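5.2 The bottle cap problem

I promised in the introduction that I'd get to the fault that ate most of our February, so let's do it. If you only care about the success rates, skip ahead to Section 6. If you've ever had an arm quietly stop doing its job while every log line stayed green, this one is for you.

The task is table clearing. The arm picks up whatever trash is on the table and drops it in the bin, one item at a time, with the Skikemen planner choosing the order and the Turunen grasp module choosing where the fingers go. We ran 100 trials per layout. On most layouts things went the way we hoped, and the failures were the boring kind: a tissue that slid out of the fingers, a bottle that rolled. Then we got to the layouts with a loose cap on the table, and 13 of the first 20 trials ended in what our operators started calling a "hang."

In a hang, the arm goes down toward the cap, stops above it with the gripper open, backs off a little, and comes down again. It never closes. It never raises an error either, and that was the part that bothered me. The planner believed it was still approaching, the grasp module believed it was waiting for the planner, and the watchdog saw joint motion and was perfectly happy. I let one trial run through a whole coffee break to see if it would give up (it did not).

The layout we used for debugging is the one in Figure 6. It's our standard mixed table: bottle, cap, tissues, and a couple of baked goods, with the bin to the left. 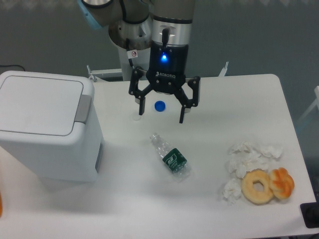
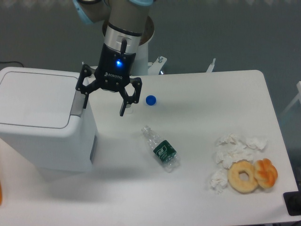 Figure 6. The mixed layout used for the cap tests, in two views. In both, the gripper is open over the table, with the blue cap and the crumpled bottle lying separately and the bin at left.

My first guess was perception. A cap is small and flat, and I figured the detector was dropping it whenever a finger got close. So I spent six days on the detector – relabeling, retraining, trying a tighter crop – and the detector was fine. It found the cap nearly every time, and it found it in the right place. I could have learned that on day one by looking at the raw detections, and I'd suggest you do that before you retrain anything.

Pushpa Kashyap found the real cause while working on something else. She was adding a plot of the table clearance check, the piece of code that keeps the fingertips from hitting the surface, and she noticed that it was rejecting every single grasp on the cap. The clearance margin had been set back when we only picked up bottles and cups. With that margin, the fingertips were not allowed low enough to get a grip on something as flat as a cap. The check did its job and sent back a "no." The grasp module treated that "no" as "try again from a slightly different height," and there was no limit on how many times it could try.

So we really had two faults, and either one alone would have been pretty mild. A margin that's too big should give you a clean failure. An endless retry should be harmless when a good grasp exists. Put them together and you get an arm hovering over a bottle cap.

I also want to be straight about the safety side. During a hang the arm looks idle. It moves slowly, in small steps, and a person standing next to the table could easily decide it was done and reach in for the bottle. We had one close call like this on the Drukudum setup. The operator's hand was over the table when the arm started its next descent, and she pulled back and hit the stop. She wasn't hurt. After that we made a rule that no one reaches in until power to the arm is off, whatever the screen says.

The fixes were small. We made the clearance margin depend on the height of the object, we capped retries at six, and we changed the watchdog so it looks for progress on the task and not just for motion. When the retries run out, the arm now backs away, parks, and reports which check said no. We kept the old behavior in the Baline branch so the hang can be reproduced for comparison.

With these changes we reran the same 20 trials and saw no hangs. Six of them still failed to pick up the cap, mostly because a fingertip pushed it sideways before the grasp closed. I don't have a good answer for that yet – thinner pads might help, and so might approaching at an angle – but at least those trials end, and the log says why.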